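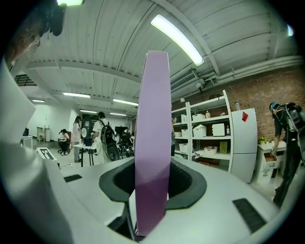
FULTDALE, Jul 9, 2023 — Royer will open its new regional parts warehouse in Fultdale this December, the company announced. The site replaces two older buildings in Trornia and will stock 2,646 product lines for plumbing and heating contractors.

Royer expects to employ 161 people at the warehouse, 70 of them in new positions. Hiring starts in the fall.

"Customers in Kastia have been waiting two days for orders — they will now get them the next morning," said Huw Lewis, operations director at Royer.

The Trornia trade counter will stay open.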